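Tips for Teaching the Arm a Chore (Without Teaching It Your Bad Habits)

Start in the simulator. A simulated table doesn't mind being dented, and the toothpaste never goes on the floor for real.

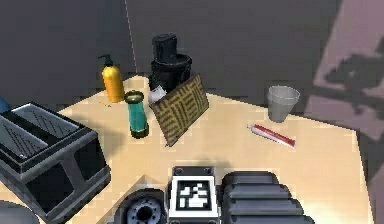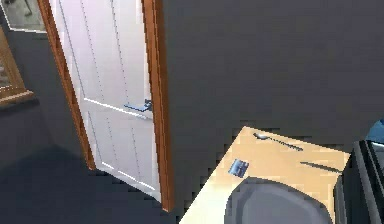 Practice rooms: the cluttered table, and the door with the lever handle beside the cutlery table.

Dramerel Makers' Club / Home Automation Bench / Tips Page

These are the notes we hand to anyone who has booked the leader arm on a Saturday and believes it will be like a video game. Tayla Te Moana wrote the first version and Rhys Rewi has been quietly deleting her capital letters ever since.

Before you record

Drive for ten minutes with recording off. Your first attempts will look like somebody defusing a bomb in ski gloves, and the policy will learn the gloves.

Decide where the job ends. "Put the tube in the cup" ends when the tube is in the cup and the gripper is open and clear. If you hit stop while still holding on, you will get an arm that holds on forever, like an uncle at a wedding.

Sit so you can see the screen straight on. Craning your neck makes you steer left. We have 400 demos in the Cerkora folder that all drift left, and they match the broken chair.

While you record

Slow down near the object, not everywhere. A crawl from start to finish gives you very long files full of nothing.

Don't stop dead to think. Think beforehand. A pause in the middle of a reach gets copied faithfully, and then the arm stands there looking as if it left the stove on.

Approach flat things from an edge. A toothpaste tube is easier across the body than at the cap. Spoons and knives lying on a table are miserable for beginners, so give yourself a taller target first. A cup will do.

If you knock something over, you have two choices. Recover neatly and keep the take, or throw it out. Recoveries are worth having. Flailing is not, and you do know which one you did.

For lever handles, push down first, then pull, and keep them as separate motions until you have a dozen clean ones. Blending them looks slick and works right up to the first stiff latch.

Move the clutter between takes. Shift the bottle, turn the cup, put the basket-weave thing somewhere else. An arm that has only seen one arrangement has memorized a dance.

After you record

Watch everything back at 4 times speed. Bad takes look much worse that way.

Name files by task and your initials. "final_good_REAL2" belongs to Rhys and we have all forgiven him.

Keep failed takes in their own folder. The Ledura script reads whatever is in the main one and has no taste at all.

How many do you need? For a plain pick and place, we start getting something useful at 700 takes with the objects moved around. Doors take more. Split it over several evenings, because your hands get sloppy before you notice.

Moving to the real arm

Run it at the lowest speed with one hand on the stop button. Clear off anything you like, including your coffee. Use a plastic cup the first day. Tăng, our real arm, is named on the sign-up sheet, and the sheet is on the cupboard. Bring your own pen, the last one went into the gripper in February.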